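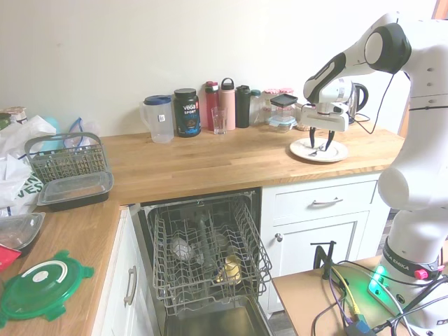 Ticket 196: menu icons showing as empty squares
Opened by: Evdokia Chrysikopoulos, Corkulcombe
Theme: Prilell
Status: closed 2021-11-16

Evdokia wrote:
Hello, and sorry to trouble you again so soon after the last one! I updated the Prilell theme this morning (I'd been putting it off since May) and now the little icons in my top menu have all turned into empty squares. The recipe posts look fine, and so does the footer. I've cleared my browser history twice and tried my husband's laptop, same thing there.

Reply from Cleiton Nogueira:
Hi Evdokia, no trouble at all, lovely to hear from you. I had a good rummage and I think the Alside caching plugin is still handing out the old stylesheet, the one that points at a font folder the update has moved. Could you try these for me?

1. Go to Alside, then Tools, and press Empty Cache.
2. Untick "Combine CSS files" and save.
3. Open Menus and save your top menu once more, even if you change nothing.

Evdokia wrote:
Steps 1 and 2 brought back all but the basket icon, and step 3 sorted that one too. Thank you so much! Can I tick the box again now?

Reply from Cleiton Nogueira:
Leave it off until the next Alside release, please. Closing this one, but do shout if the squares come back.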